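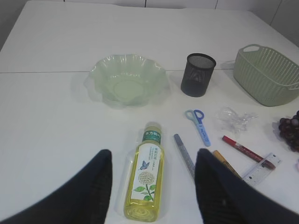
White tabletop, horizontal joint behind the green bowl.

Draltisau Lighting and Home, customer support
Ticket subject: Kvaran pendants flicker at low dim setting, one lamp a different white
Product: Kvaran pendant, oak and opal glass, set of 3
Related product: Enness rotary dimmer
Opened: 20 October 2018
Opened by: Kanyarat Thammasiri
Assigned to: Ott Lapiņa
Status: Closed, resolved

Description of fault (customer)
Three Kvaran pendants on a single dimmed circuit over the dining area. Cord drop is 900 mm on each. Installed by a licensed electrician in August. At full brightness all three run without a problem. Below about a quarter turn on the dimmer they flicker, and the one nearest the kitchen drops out altogether. It comes back when the dimmer is turned up past halfway. There is a faint buzz from the wall plate at the low end. Nothing audible from the fittings.

Second issue, possibly unrelated. The pendant nearest the kitchen looks bluer than the other two. The room is white walls and pale timber so the difference is easy to see, particularly at night with the Rundberg sideboard lamp on as well.

Already tried: switched the circuit off and on at the board. Wiped the glass shades, no change.

Support, first reply
Thank you for the details. Please confirm the following.
Model code on the dimmer. This is on the rear of the mechanism, so ask the electrician for it or check the carton. Do not remove the wall plate yourself.
Wattage and colour temperature printed on each lamp. Switch off and let the lamps cool before unscrewing them.
Whether anything else is on the same circuit downstream of the dimmer.
Whether the glass shade is seated fully on the collar of the pendant that drops out.
O. Lapiņa

Customer, reply
Dimmer is an Enness rotary, leading edge type. Electrician reused it from the old fitting, which had halogen lamps. Carton was still in the garage. The minimum load on the label is 100 W.
Lamps: two are marked warm white and dimmable. The one nearest the kitchen is marked 4,000 K and has no dimmable symbol that I can find. I think it came out of the hallway cupboard when we were short one.
Nothing else on the circuit. Shade is seated properly.

Support, diagnosis
Two separate causes, both consistent with what you have described.

Cause A. The dimmer is unsuitable for the load. Three LED lamps together draw well under the minimum load on the dimmer label. Below minimum load a leading edge dimmer will not hold its conduction point reliably on each half cycle, which shows as flicker at low settings. The buzz at the wall plate is likely to have the same origin.

Cause B. The lamp nearest the kitchen is a non-dimmable type. Its internal driver shuts down when the supply falls below its operating range and restarts only when the knob is turned well up. This accounts for the dropout and for the difference in colour.

The pendants themselves have no driver or other electronics. Each is a lampholder, a cord and a ceiling cup. No fault is indicated in the Kvaran fittings and we do not recommend returning them at this stage.

Recommended action, in order
Step 1. Leave the circuit at full brightness or off until the lamp is replaced. Do not run a non-dimmable lamp on a dimmed setting.
Step 2. Replace the odd lamp with one matching the other two in brand, wattage and colour temperature. Mixed brands can dim at different rates even when the printed ratings agree.
Step 3. Retest. The dropout and the colour difference should be gone. Some flicker at the low end is still expected.
Step 4. Have the electrician replace the dimmer with the Enness trailing edge version and set the minimum brightness trim with all lamps fitted. This is fixed wiring work and must not be done by the householder.

Customer, update after Step 3
Matching lamp fitted. Colour is now even across all of them. No dropout. Flicker remains at the bottom of the range, slightly less than before. Electrician booked.

Customer, update after Step 4
Trailing edge dimmer fitted and trimmed. No flicker at any setting, no buzz. The lowest setting is a bit brighter than it used to be with the halogens. Is that adjustable?

Support, final reply
Partly. The trim can be taken lower, but the lamps will become unstable again past a certain point, and that point varies by lamp. If the electrician has set it just above the flicker threshold, it is already at the practical minimum for those lamps. A lower output lamp would reduce the bottom end and the top end together.

Product page for Kvaran has been amended to list trailing edge dimmers only. Ticket closed.
O. Lapiņa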